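Sturningate project notebook
October 8, 2021
Written up by Dionysis Gavalas

Student group, tidy-the-desk task, hand-held gripper pair. Seo-ah Nam ran the session and I kept the notes, which means she gets the credit and I get the arguments.

Where we stand. The plan from September was 300 usable demonstrations before anyone trains anything. The shared folder says 1652. I don't believe 1652. That number is every time someone pressed start, and it includes the ones where a person pressed start, talked to a friend and pressed stop. Seo-ah went through a batch with the students this morning and they threw out more than they kept. The folder name still says "good". I've asked for it to be renamed and been told it's in the script now.

The task itself is small. Pick up a slim item at the desk, put it in one of the cubbies of the hutch, come back to the start position. The Cabello write-up the students keep quoting makes this look like an afternoon's work. They don't say how many people did the demonstrating or how long each of them practised first, and I'd want both before I quoted their success rate to anybody.

What I wanted settled today was whether the thin things can be held well enough to be worth recording. A cube is easy and tells us very little. The green and white one is a fairer test: it's slim, and there's not much to get hold of except the edges. The grip we agreed on has it pointing up towards the desk before the walk forward, other hand kept out in front and doing nothing clever.

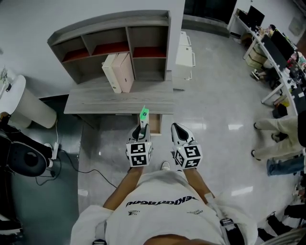 Rules for the next batch

1. Both marker cubes stay in view of the head camera. If you drop your arms to your sides between attempts, stop the recording first.

2. Start from the same patch of floor. Last time we had as many starting points as students.

3. Mind the cables on the tiles. I would sooner lose a recording than a gripper.

4. Say out loud if you fumbled. A fumble that gets recovered is fine to keep, but it goes in the log as a fumble.

5. Nobody edits the log afterwards except Seo-ah.

Tracking. The students claim the Javunico tracking code "just works" in this room. My view is that it works in the middle of the room, facing the desk, with the lights on and one person moving. I asked what happens when one gripper passes in front of the other and got three different answers, none with a plot attached. So we agreed on a crossed-hands check: grippers brought close together, one across the front of the other, held, then separated, repeated at three heights. If the pose jumps I want to see by how much.

There's also the question of what the gripper cameras are learning from. A good half of what they take in is the gripper's own housing and the finger pad, and behind that you get whatever the room happens to be doing.

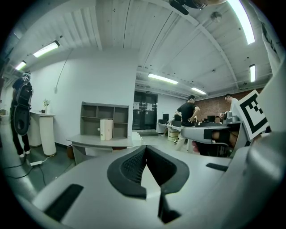

Seo-ah thinks the variety is good for the model. Perhaps. I think it's good for the model if there's a lot of it, and with the number we really have I'd expect it to latch on to the ceiling lights as happily as the shelf. She offered to run both ways, background masked and unmasked, 900 training steps each as a first look. I said 900 steps won't show anything. She said in that case it won't cost anything either. Agreed to do it.

Fosley want a demo. I've written back that we can show the recording side and nothing that moves by itself. One of the students had already told them otherwise, so there may be a phone call.

To do
Seo-ah: recount from the raw files, with the cut-offs written down this time.
Me: the 2 runs, masked and unmasked. Same seed.
Students: crossed-hands check, plots in the folder, axes labelled. Units as well.
Still open: who has the spare finger pads. They were signed out in September and the signature can't be read.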